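Bronder 32 Utility Knife: Eight Months in the Shop

I bought my first Bronder 32 in July, at full price, and a second one a few weeks later.

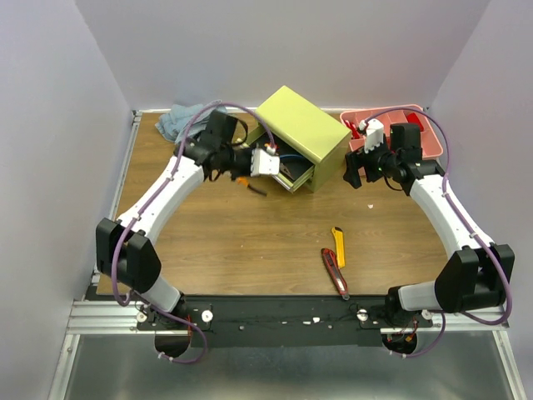

I go through a lot of cardboard. My job is packing and receiving for a small parts business, and on a normal day I open boxes in the morning and break them down in the afternoon. Before this I used whatever snap-off cutter was near the register at the hardware store. They cost next to nothing and lasted until the slider got sloppy, and then I threw them away. Irfan Hayat, who runs the bench next to mine, finally told me to buy a decent knife and quit complaining.

What follows is about the 32 only. Bronder makes a smaller one for office use and a heavy one for roofing, and I haven't tried either.

What you get

The knife comes on a card with one blade fitted and two spares inside the handle. There is a folded sheet of instructions in four languages. The English part covers changing the blade and how to oil the slide. There is no sheath, and the belt clip is sold separately. I didn't buy the clip, so I can't tell you if it's any good.

The body is metal with a rubber insert along the underside. It weighs more than it looks like it should. For the first week I noticed the weight, and after that I stopped noticing it. If you have small hands I would try to hold one before ordering. Kausar Malik in our office tried mine and gave it right back. She found the rear of the handle too thick to close her fingers around, and she still uses a thin plastic one for opening mail.

Blades

It takes standard trapezoid blades, the kind sold everywhere. That was the main thing I wanted. I had a Gileck before this, years ago, which only took Gileck blades, and when the store near me stopped carrying them the knife went into a drawer and stayed there.

The blades that come with the 32 are average. They cut well on the first day and are noticeably worse by the third, at least on double-wall cardboard. I switched to a box of 100 from a bulk supplier and got better results for less money. I change the blade about twice a week now, flipping it end for end first. If you cut mostly tape you could go a lot longer.

Cheap blades vary in thickness. One pack I bought was slightly thin, and those blades moved side to side in the holder enough to wander off a straight line. The knife was not at fault there, but a tighter clamp would have handled it. I've used knives that did.

Changing the blade

You press a button on the side, slide the nose forward, and the blade lifts out. No screwdriver. With clean hands it takes a few seconds. With gloves it takes longer, and I usually take the right glove off to do it. The button is flush with the body so it doesn't get pressed by accident, and the price of that is that a gloved thumb can't find it.

There is one fault in the design. When the nose is forward, the little spring behind the blade carrier is exposed, and it can jump out if you tip the knife upside down. Mine did it once over a bin of packing paper. I found the spring, but I spent half a lunch break on it. Now I change blades over a tray. The instruction sheet says nothing about the spring.

The spare blades sit in a compartment at the back of the handle. It closes with a click and has never come open on me. Getting a blade out is fiddly, as they stick together when there's oil on them. Wipe them down first.

The slide

The slide has three positions: closed, a short one for tape, and full. I use the short position for nearly everything that has product in it. It puts out just enough edge to go through tape and one layer of board. I have not scratched anything inside a box since I got used to it, and I can't say that about the old snap-offs.

The stops were very firm when new. My thumb was sore after the first long day. They loosened up over a month or so and have stayed the same since. My second knife was looser right out of the card, so there's some variation between them. Neither one has ever slipped back under load.

Cardboard dust is the real enemy here. It packs into the track and mixes with the oil, and after some weeks the slide feels gritty. I take the nose off, brush the track with an old toothbrush, and put in one drop of light oil. More oil than that only collects more dust. I do it at the end of the month when we do the stock count, which is easy to remember.

It does not retract on its own. If your workplace requires a knife that springs shut, this one won't pass, and you should look at something else. Ours doesn't require it. I did ask.

How it cuts

On single-wall cardboard it goes through in one pull with no effort. On double-wall I do one pull if the blade is fresh and two if it isn't. The weight helps, because you don't have to lean on it.

Plastic strapping is fine at the full position. There is also a small hook cut into the nose that is meant for strapping and string. String, yes. Strapping catches in it about half the time and slides off the rest, and I gave up on it by the end of the first week.

Stretch wrap is fine with any sharp knife and this is a sharp knife.

I've used it at home on carpet, on old vinyl flooring and on a roll of roofing felt for the shed. Carpet from the back side went well. The vinyl was slow but the line stayed straight. The felt ate a blade every few feet, as it always does. For foam board I'd go back to a long snap-off with a fresh tip, since a short blade at that angle tears the foam.

Comparison with the Skudatar

Cormac Cronin on the loading dock uses the Skudatar folding knife, and we swapped for two weeks so I could write something fair about it.

The Skudatar folds shut like a pocketknife, so it's shorter in the pocket and the blade is well covered. It has a better clamp, and thin blades don't move in it. It's also lighter. If I carried a knife all day and only used it now and then, I would pick the Skudatar.

For constant use I prefer the 32. Opening the folder takes two hands, or one hand and a habit I never picked up. I also kept leaving it open on the bench because closing it was a bother, and that's a bad practice. With the slide knife I close it without thinking.

Cormac liked the 32 fine but didn't want to pay for one. He thought the grip got slick with sweat near the front where the rubber stops. He's right about that. The insert should run another half inch forward.

Wear

The paint has worn off along both sides of mine where it rides in the apron pocket. The rubber has a nick in it from a staple. The button is as tight as it was. The nose has a slight rattle when the knife is closed, which the newer one doesn't have yet. I've dropped it on concrete more times than I'd like, and once off a mezzanine onto a pallet. That bent the tip of the blade and did nothing to the knife.

Some of the lettering is gone, including the little arrow that shows which way the blade goes in. By the time it wears off you'll know.

Customer service

I wrote to Bronder about the spring. They answered after a few days and mailed me two spare springs at no charge, with a note saying to change blades with the button facing up. That does work. It would be a useful thing to print on the sheet.

Who should buy it

If you open a few packages a week, don't. A basic cutter will do you for years. If you cut for a living, or you're in the middle of a remodel, it's worth the money to me. I keep one on the receiving table and one at the packing end, and I'd replace either one with the same thing.

I'd knock it down for the loose spring, the short grip and the useless hook. Four out of five.

Update, 28th March: A couple of people asked about left-handed use. Shoaib Afridi on our evening crew is left-handed and borrowed my newer one for a shift. The slide is on top, so that part makes no difference. The blade button is on the left side of the body, where his fingers wrap around instead of his thumb. He pressed against it a few times while cutting but it never let go. He has to turn the knife over to change a blade, and with the button facing down you run into the spring problem again. He said he'd buy one anyway if it came in a color he could find on the floor.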